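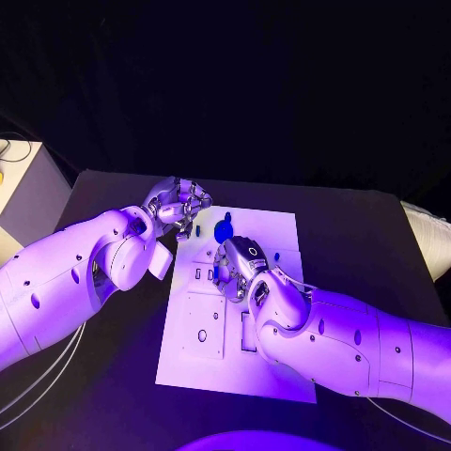

Purple light over a dark tabletop, with a white sheet in the middle.

Reda Tahiri was already on her second coffee when I got to Ulia, the little place on the corner that opens at six for the bakery crowd. I'd asked to talk about sleep, or really about night work, and she laughed and said she could give me an hour before she fell over. She had just come off shift. It was a Tuesday, and for her it was still Monday.

Reda has worked nights for 12 years, first packing bread at Abou Zeid and now on the phones at Celent, where she takes calls from people whose heating has quit. "They call at three in the morning and they're freezing and they're mad," she told me. "I like them, though. Daytime people are mad and in a hurry."

I worked nights myself for one miserable winter (I was terrible at it, I ate cereal for every meal and cried at a car commercial) so I wanted to know how she does it. Her answer was mostly curtains. She has two layers of them, plus a blanket clipped over the top where the light sneaks in, and her phone stays in the kitchen in a drawer.

"My mother still calls at noon," she said. "Every week she says, oh, were you sleeping? Mom. Yes!"

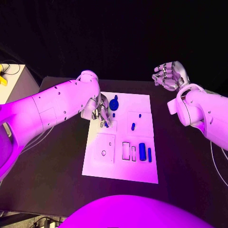

The food part took her longer to figure out. For years she had dinner when she got home, at seven in the morning, because that was the end of her day and dinner is what you have at the end of the day. She felt awful. Now it's toast and maybe an egg, and the big meal happens before work. She brings soup for the middle of the shift in a thermos she got at Fikton for 30 dollars, and she is very attached to it. She made me hold it.

I asked what she misses. She thought about it for a long time and ate most of a roll.

"Weeknight stuff," she said finally. "I used to sing in a choir. They practice Thursdays at eight. I still have the folder."

Weekends are a fight, too. She tries to stay on her night schedule, but her sister's kids have soccer in the morning, so she goes to the game straight through without sleeping and then naps in the car at halftime. She can sleep up to five hours after that if the neighbor isn't mowing.

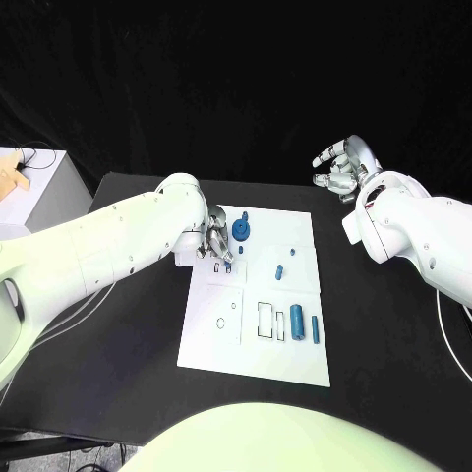

Dagim Araya told me later that Reda has it backward, and that he gave up on staying nocturnal on his days off years ago. He sleeps a short morning after the last shift, gets up groggy, and goes to bed at a normal hour with everybody else. "You lose one day," he said. "She loses both, she just doesn't admit it."

I passed this along to Reda by text and got back a single word I won't print, followed by a heart.

She turns 50 in September and people keep asking if she'll switch to days. Celent has offered. She says she went in for a day of training last spring and couldn't believe the noise, the meetings, all those people microwaving fish. By lunch she wanted to lie down under the desk.

"Maybe for the choir," she said, putting on her coat. Then she asked the guy at the counter for one more roll to go, and went home to bed.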